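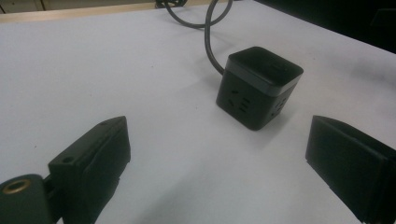
Jolien Michiels - Workshop tips, 1st November

Before you buy a robot arm for the workbench, plan the sockets. At Wuyts we had 3,000 euros for the whole cell, and we spent almost all on the arm and the gripper. Then the small things came, and there was nothing left for them.

A cube power strip is a good start for a white table. It takes little place, and the outlets are on the sides, so you can turn it until the cable leaves at the back. Keep the cable outside the reach of the gripper fingers.

Write every plug on paper first: arm controller, gripper, lamp, laptop charger. We came to eight. Add the watts also, and compare with the rating on the strip. Do not connect one strip into another.

Put some 80 euros aside for power and cable clips. In July I paid 66 at Brekesgate, without the clips - these I had forgotten.

Ask the seller if the supply of the gripper is included. With ours it was a separate line on the offer.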